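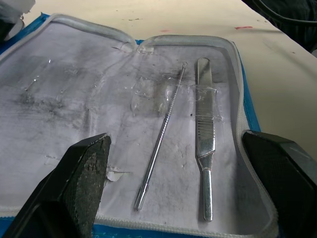

Prarnmont, October

**The dirty lining**

In our biology room we have a shelf of dissection kits, the kind with a zipper, a blue shell and a white lining inside. Every year a parent or a new colleague opens one and makes a face. The lining has gray and black smudges, there are pieces of clear tape on it, and the whole case looks tired. Then comes the same suggestion: throw them away and buy new ones.

I want to argue against this suggestion, although I understand it. I also like clean things. When I was a student, my teacher Cúc Lý inspected our instruments before she looked at our drawings, and a stain on the forceps cost us marks. But she inspected the forceps. I do not remember that she ever asked to see the cloth they were lying on.

A kit is for its tools. The probe and the scalpel handle are stainless steel, and they still shine when the light falls on them. The fabric behind them takes the marks of many semesters, and I do not know a soap that removes all of it. To buy a full new kit for the sake of the lining is like changing the shoes when the box is torn.

My colleague Asanka Gunawardena does not agree with me. He says that students treat a dirty case with less care, and then the dirt moves from the case to the habits. This is a serious argument and I have thought about it for a long time. I only answer that habits are taught at the sink and at the table, by a person who stands there and waits until the job is finished.

On one point I give him the full victory, and it is the tape. Tape is put on in a hurry, to hold one handle in its place until next time. Then it crumples, it leaves its shine on the fabric, and new dust sticks to it. If a loop is broken, please sew it. Uyên Quan mended several cases for us with ordinary thread, and her repairs are still holding.

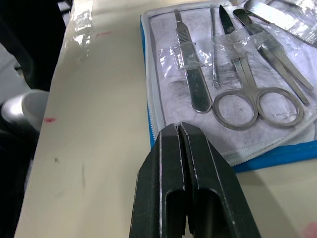 ## What I would ask for instead

My wish is small. Let every tool lie in the same order in every case: scalpel handle, probe, scissors, forceps, and after them the rest. Then one look is enough to see what is missing. The handle should be the right one too. Ours with the number 4 on it takes a larger blade than a number 3, and a student who does not know this will fight with the blade and perhaps cut a finger.

And let the money that we save go to fresh blades and good gloves — these are the things that a student really feels in the hand. A white lining is pleasant to open on the first morning of the course. By October it is gray again.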